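Product Test Operator (part time, fixed term) – Stendamari

Stendamari makes Trimier, a two-finger gripper kit for handling clothing and other soft goods. We are hiring operators for the home trial that precedes the next release of the kit.

Duties
Operators guide the gripper through set tasks: picking up, spreading and folding garments on soft and hard surfaces. Each shift covers about 400 grasps. Failed grasps are logged by type – slip, double layer, missed edge – and finger wear is checked at the end of the shift.

Requirements
Steady hands and good close vision. Ability to follow a written test procedure and keep clean records. No programming is needed. Experience with sewing, laundry or garment inspection is useful.

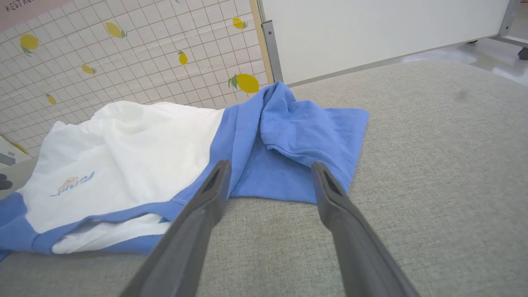

Children's clothes are part of the test set, along with adult shirts and towels. Operators must be able to tell the layers of a garment apart by sight and choose a grasp point without touching the cloth by hand.

Terms
Contract length is 6 months, starting in March. Training is paid. To apply, send a résumé to the Trimier test desk and list the hours you can work.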